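**Subject:** Re: [lorkatberg-household] Group deal on the Andus protection plan
**From:** Roswitha Trummer
**Date:** Wednesday, September 13, 2023

I read the brochure twice and the contract once, and I'm still a no. The earlier message is quoted below in pieces, with my answers after each piece.

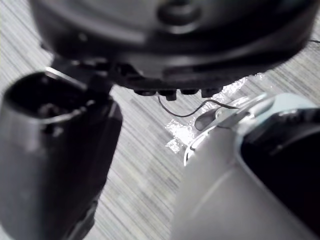 ## What the plan says it covers

> Hi all, Andus has offered our list a group rate on their home appliance plan. It's $253 a year per household and it covers everything with a plug, big or small, up to $2000 per claim. No inspection needed, sign up by the end of the month.

"Everything with a plug" is the brochure. The contract has a definitions page, and there "covered item" means something on Schedule B. Schedule B has washers, dryers, refrigerators, dishwashers, ranges, and one line that says "selected small appliances." I looked for where they are selected. There's no list. I wrote to the address on the form and got back the same brochure as an attachment.

The $2000 is also a funny number. It's the cap before depreciation. Section 6 takes a slice off the value for each year of age, and once an item is older than 4 years they can pay you "fair market value" in place of fixing it. Go look up what a seven-year-old dryer sells for in Lorkatberg. You could give it away with a bow on it and still have to help carry it down the stairs.

## The savings story

> My cousin had it and they replaced her whole fridge, no questions asked. One claim like that and it's paid for itself for years.

I'm glad for your cousin. I'd want to know how old the fridge was and whether it was still under the maker's own warranty, because plenty of them are when they die young. If so, she paid Andus for something she already had.

I keep a folder of repair receipts. Going back over it last night, the big ones were a dishwasher pump and a stove igniter, and I did the igniter myself with a part from the counter at Jastum. Added together they don't come close to what the plan would have cost me over the same stretch. Your folder may look worse than mine. Please check it before you sign, though, and don't go by how it felt when the kitchen floor was flooded. Everybody remembers the flood as costing more than it did.

## "No inspection needed"

> The best part is they don't come out and look at your stuff first. You're covered from day one.

Day one after the waiting period, which is in Section 3. And skipping the inspection is good for them. If no one looked at the dryer when you joined, they can say later that the problem was there before you joined. The words are "conditions existing prior to enrollment, whether or not known to the holder." How would you prove otherwise? I suppose you could take pictures of everything you own from every side, serial plates and all, and mail them in with the form. I asked if they would accept that. See above, re: brochure.

## Cancelling

> You can cancel any time so there's really no risk.

You can cancel any time after 18 months. Before that there's a fee, and they keep the part of the year you've used *plus* the cost of any service call. So if you have one visit and leave, you may get nothing back. I don't call that no risk. It also renews by itself, and the notice goes out by email from an address that my mail program puts straight in the junk folder.

## What I'd do with the money

Some of you will say I'm against everything. I was for the group order on furnace filters and I'd do it again. I wasn't for the Byun water softener deal, and the people who bought those can tell you how that went.

If you want a cushion, put the $253 in a savings account every year and leave it alone. If the washer dies the first month, yes, you'll be short, and a plan would have looked smart. For a household that can't take that hit at all, I can see the appeal, and I won't argue with anyone who decides that way after reading Section 6.

Questions I'd like answered by whoever is arranging this, on the list please and not by private mail:

- Does the person who signs up the group get anything for it? A free year counts.
- Who does the actual repairs in Lorkatberg? The contract says "authorized partner." The closest one I could find is a phone number with a recording.
- Can we see one denied claim letter? Not the happy ones, I've seen those.
- What happens to the group rate if half of us drop out?

I have the contract as a scan, all the pages, including the ones that weren't in the packet. Write me if you want it and I'll send it tonight or tomorrow. It's a big file, so if your mailbox is full, clear some space first.

Roswitha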